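**Board: Residential Property Management – Floors and Finishes**
**Topic: Grout resealing intervals in tiled common rooms**

---

**f_willems** (moderator)

Colleagues,

The Ustham office is revising its maintenance schedule for tiled interiors, and I have been asked to collect opinions before the draft goes to the owners in July. The current schedule calls for all grout in common rooms to be resealed every 12 months, regardless of traffic. The building in question has 2059 square feet of glazed ceramic tile on the ground floor, laid in the same year throughout.

Our questions are the following:

1. Is a fixed interval still considered good practice for cement grout under glazed tile?
2. Should the cleaning product be named in the schedule, or left to the contractor?
3. Does any member have experience with leaving low-traffic rooms unsealed?

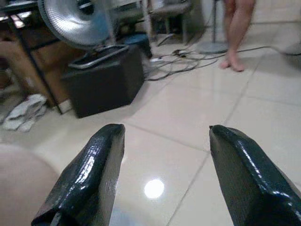 Replies from members in humid regions would be of particular value, as our own experience is limited to a dry climate. Please state the type of grout where it is known.

Fenna Willems
Ustham Office

---

**d.stoecker**

Ms. Willems,

With respect to your first question, I would advise against a fixed interval. A water drop test takes a few minutes per room and tells the contractor more than the date on a schedule. Place a few drops on the grout, wait five minutes, and look for darkening. If the joint stays light, the sealer is doing its work and no further coat is needed.

Repeated coats on a joint that does not need them tend to leave a haze on the glaze at either side. Residents then report the haze as dirt, the cleaners apply a stronger product, and the sealer is damaged. We went through this cycle twice at the Pletumeck property before the schedule was changed.

Detlef Stöcker

---

**harborview_ops**

I must disagree with the previous reply in part. The drop test is sound where one trained person carries it out. In our portfolio it was carried out by whoever was on shift, and the records were of no use. One building reported that every joint had passed on the same Friday, including those in a room that was locked at the time.

A fixed interval can be audited. We use 18 months for corridors and 36 months for meeting rooms and offices, and we accept that some joints are treated earlier than necessary.

On the second question: name the product, or at a minimum name the pH range. "Mild cleaner" has been read by contractors to include diluted vinegar.

---

**d.stoecker**

The point about records is accepted. I would answer that poor records are a training matter and should be corrected as such. Sealing a floor that does not need sealing is still a cost to the owners. For the Pletumeck ground floor the last full treatment was invoiced at $2667, and the test that preceded it had shown wear only at the entrance and beside the sinks. 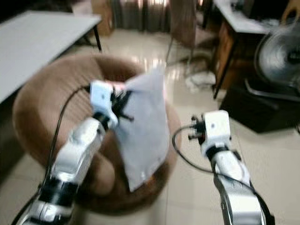

I would also ask members to consider the sheen of the tile. On a high-gloss glaze, any sealer left on the surface for longer than the manufacturer allows will show under ceiling lights, and buffing does not always remove it. On a matte tile the same mistake may pass without complaint for years. A single interval for both types makes little sense to me.

---

**tilewright_62**

Setter by trade, now an inspector. Two remarks.

First, nobody in this thread has yet asked whether the grout is cement or epoxy. Epoxy grout does not take a penetrating sealer and does not need one. I have seen schedules that called for it every year, and the residue had to be stripped by hand.

Second, joints laid on the diagonal to the door usually wear more evenly than joints laid square to it, in my experience. If the walking path runs along a joint, that joint will go first. Inspect there before anywhere else.

---

**harborview_ops**

The remark on epoxy is correct and should be included in the schedule. I have not observed any difference between diagonal and square layouts, and I would want to see measurements before it was relied upon. We have 172 units on record and no such pattern has come up.

---

**tilewright_62**

Units are mostly carpeted, unless yours are unusual. I was speaking of entrance halls.

---

**f_willems** (moderator)

Thank you for the replies so far. I can confirm that the grout at Ustham is cement based, sanded, with joints of normal width. The tile is high gloss in all rooms.

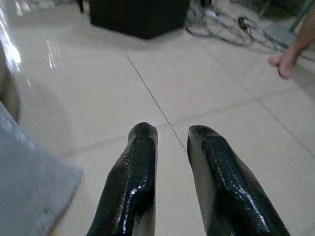 The draft will propose the following, subject to further comment:

- Drop test once per year in every tiled room, by a named person, with the room number and time recorded.
- Resealing where the test fails, and in any case no later than 36 months after the last treatment.
- Neutral cleaner only, pH 7 to 8, with the product named in an appendix.
- No sealer on epoxy joints.

Mr. Stöcker's comment on surface haze will be added as a note to contractors. The question of layout will be left out for the present.

---

**d.stoecker**

I can support this, apart from the 36-month limit. If the joint passes, it passes. I would ask that my objection be noted.

---

**harborview_ops**

The limit should stay. Without it the owners have no figure to budget against.

---

**f_willems** (moderator)

Both positions are noted and will be passed to the owners with the draft. Members who wish to comment on the wording of the cleaner clause may do so in this topic until the end of the month.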